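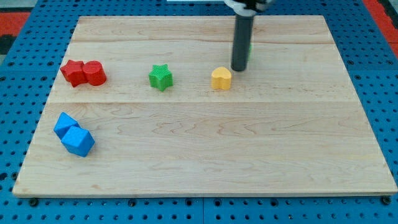

Tabletop Sorting Cell: Planning and Budget Notes

November, by Prasetyo Krishnan

The Dranura cell is sold as a perforated metal table, one arm and a starter kit of colored shapes. The work board is a separate line. Most buyers take the maple one, and a spare is worth adding to the first order.

What to budget

The arm and table are quoted together. Set aside $3000 on top of that for the board, blocks, hold-down bolts and finger tips. Dorketti ships the tips in packs of five, black only. Shops that already own a drilled table can order the arm alone – check the hole spacing with us first.

Blocks

Stars, hearts, cylinders and multi-sided prisms are stocked in red, green, blue and yellow. The single straight finger is meant for pushing and grouping on a flat surface. If you need to lift parts, price the Tomaszewski two-jaw head, which needs its own cable and adds 2 weeks to delivery.

Space and power

Leave 30 inches clear behind the table for the arm base and wiring. One standard outlet is enough. Floor anchors are not included.

Service

Sustex handles repairs in the first year. After that, parts are billed as used. Quotes go out on Monday.

Last updated: November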